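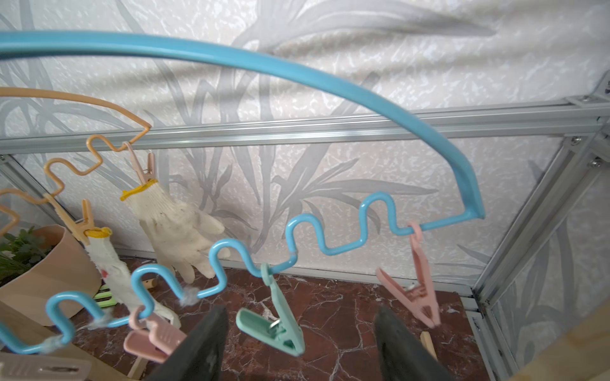 Blue drying hanger with pink and mint green clips.

DRILTWOOD HOUSING CO-OPERATIVE
Laundry and Building Services Working Group
Minutes of meeting, October 28, 2021

Present: R. Beltrán (chair), T. Okafor, M. Lindqvist, J. Pereira (minutes)
Apologies: D. Hsu
Quorum confirmed. Meeting opened 7:05 p.m. in the ground floor meeting room, Cunow Building.

1. Minutes of previous meeting
Accepted with one correction. Item 4 should read "exhaust duct, north riser" and not "south riser". Moved Lindqvist, seconded Okafor. Carried.

2. Business arising
2.1 Replacement of the hot water mixing valve in the Arnmont Building has been completed. Outlet temperature at the laundry taps is now set at 60 degrees. Invoice received and passed for payment.
2.2 The timer for the laundry room lights has been reprogrammed. Lights now go off at 10:30 p.m. One resident has asked for 11:00 p.m. Deferred until the bylaws on quiet hours are reviewed.
2.3 Floor drain, Arnmont: no further backup since the line was cleared in May. Item closed.

3. Dryer exhaust and ventilation
Beltrán tabled the contractor's inspection report. Main points:
– Airflow at the north riser cap is below the design value. The bird screen was partly blocked and has been cleaned.
– Two joints in the ceiling space were sealed with cloth tape. The contractor recommends foil tape or mechanical clamps.
– The booster fan runs but its pressure switch is slow to respond.
Pereira asked whether the dryers could stay in service until the switch is replaced. Beltrán said the report does not call for a shutdown. Lint screens are to be cleared after each load, as already posted.
Okafor noted that the quote for the joints does not include patching the ceiling. To be clarified before approval.
Motion: that the working group approve $275 for the pressure switch, supply and installation. Moved Lindqvist, seconded Pereira. Carried.

4. Drying room, Cunow Building
4.1 Humidity. Readings taken over two weeks show relative humidity of around 60 per cent in the mornings, rising through the day on weekends. The dehumidifier drains by hose to the utility sink and the hose has been kinked at least once. Lindqvist to fit a rigid elbow.
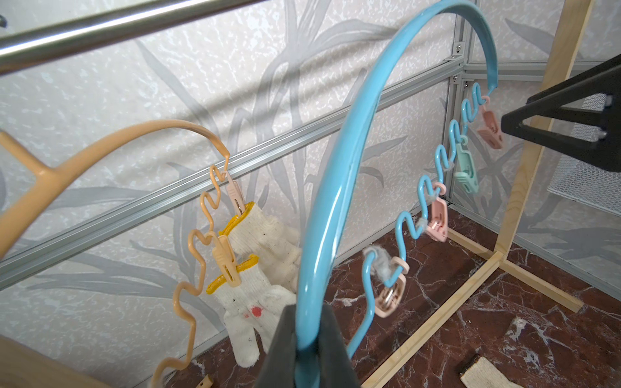

4.2 Lines and hanging space. The wall-mounted lines on the east side sag at the centre. Members discussed re-tensioning versus replacing them with a fixed rail. A rail would take more weight but needs backing in the wall, and the location of the studs is not known. Okafor to check the building drawings.
4.3 Items left behind. Under the current rule, laundry may be left for 24 hours. Agreed to keep the rule and to reprint the notice in larger type. Small items such as clips and hangers go on the shelf by the door.
4.4 Window. The lower sash does not latch. Added to the general repair list, medium priority.

5. Washer contract
The agreement with Tlapale for the card-operated washers comes up for renewal next year. Beltrán summarized the draft terms. The monthly rental is unchanged, but the response time for service calls has gone from one business day to 2 business days. Members did not favour the longer time. Beltrán to write to the supplier asking for the existing wording to be kept, and to request a price for a shorter term.
Pereira asked that card reader faults be logged separately from machine faults. Agreed. A revised log sheet will be placed in both laundry rooms.

6. Other business
6.1 Detergent spills on the Arnmont stairs. Reminder to go in the newsletter.
6.2 Lindqvist reported that the key for the Cunow utility closet sticks. Spare to be cut.

Actions
Beltrán – letter to Tlapale; order pressure switch; clarify ceiling patching
Lindqvist – dehumidifier hose; spare key
Okafor – building drawings, east wall
Pereira – drying room notice; log sheets; newsletter item

Next meeting: date to be set by email.
Adjourned 8:20 p.m.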